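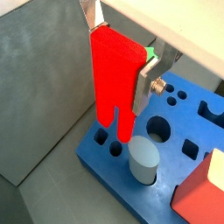
**Progress report to the Grube Fund – small press software grant**
May 26, 2019

Dear friends at the Fund,

Thank you for your patience over the past few weeks. We wanted to finish the second round of testing before writing to you, so that we could tell you how the page layout program is really getting on, and I'm glad to say there is a good deal to tell.

As you'll remember, the grant was for turning Oditetti from a rather rough tool, used mostly by ourselves, into something a parish newsletter editor or a allotment society could download on a Saturday morning and make a decent leaflet with by lunchtime. We are most of the way there. The installer now works on both older and newer versions of Windows, and the Mac version (which gave us such a miserable winter) opens, saves and prints as it should.

## What has been done

- The starter templates are finished. There are now 80, covering newsletters, posters, folded leaflets, business cards and orders of service.
- The help pages have been rewritten in plain words. We took out "bleed" and "gutter" wherever we could, and explained them where we couldn't.
- Text now flows from one box to the next without losing its last line. This was the oldest complaint on our list and I was very happy to cross it off.
- Files made in the old Zurken format can be opened, though pictures sometimes come in at the wrong size and have to be dragged back.

The trial version has been downloaded 2,979 times so far, and 204 people filled in the survey that comes with it. Most were kind, and several wrote at such length that we spent a whole afternoon reading and making tea! The templates were liked best. The printing window was liked least, and I can't argue with that – it asks too many questions and puts the important one at the bottom.

## What is running behind

The spelling checker is later than we promised. We had planned to use the one that Levberg offers, but their terms changed in the spring and would have meant a yearly charge for every user, so we have gone over to a free word list and are fitting it ourselves. It works for English. Welsh is partly done, and we would like to keep it in the plan if you are happy for us to do so.

There are also 11 faults still open from the testing. Two of them matter: a crash when a very long document is saved to a memory stick, and a fault that turns some borders grey when a page is exported as a PDF. The others are small, such as buttons that don't line up.

## Money

Spending is within the budget you agreed. We have used a little less than expected on licences and a little more on testing, and would like to move the difference across if you have no objection. The full table will come with the final report, as before.

## Next steps

The printing window comes first, then the two serious faults, then Welsh. We hope to put out the finished version in August and would be delighted to show it to you beforehand, either at your office or ours, whichever suits. Could you let us know about the Welsh and the change to the testing money when you have a moment?

With warm thanks from all of us,

The Oditetti team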